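About Vernthorpe

Vernthorpe is a small cooking school for adults who work full time and eat badly because of it. We opened with one class of 8 people and a strong suspicion that most cooking advice is written for somebody with a free afternoon. We still think so.

You won't find knife certificates here, or a weekend in which your whole relationship with food changes. We've read those brochures too. We teach dinner.
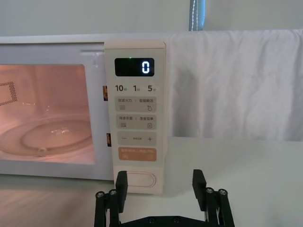 What we teach

The main course runs for 3 evenings and covers rice, beans, eggs, greens and leftovers. Reiko Mizuno wrote it and has cut it twice, both times over complaints from the rest of us. Classes take up to 8 people. Past that, half the room is watching someone's back.

We test claims before we repeat them. Does soaking beans overnight make them easier to digest? We couldn't tell. Does resting pancake batter matter? A little, and less than the recipe says. Latifa Metwally keeps the results in a binder at the front desk, now 59 pages long, and you're welcome to argue with any of them. 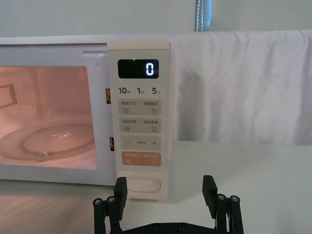

She is hardest on the word "superfood," and on any recipe that claims onions brown in five minutes. If you can show her that last one, your next class is free. No one has collected yet.

Who we are

Ruairi Dow handles bookings and teaches the soup night. Sherif Younis does the shopping and has opinions about canned tomatoes. Ieuan Parry joined us in August from Adedia, where he planned school lunches, and he doesn't trust any menu with more than a page.

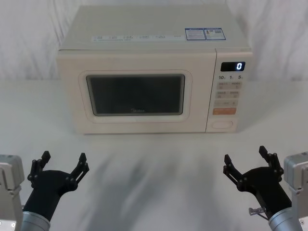

Countertop microwave, door closed.

What we don't promise

We can't say you'll save money. Some students did, and some bought a lot of spices. We had 158 feedback forms at last count, most of them kind, and we don't put much weight on forms filled in while people are eating.

Page last updated Feb 13, 2021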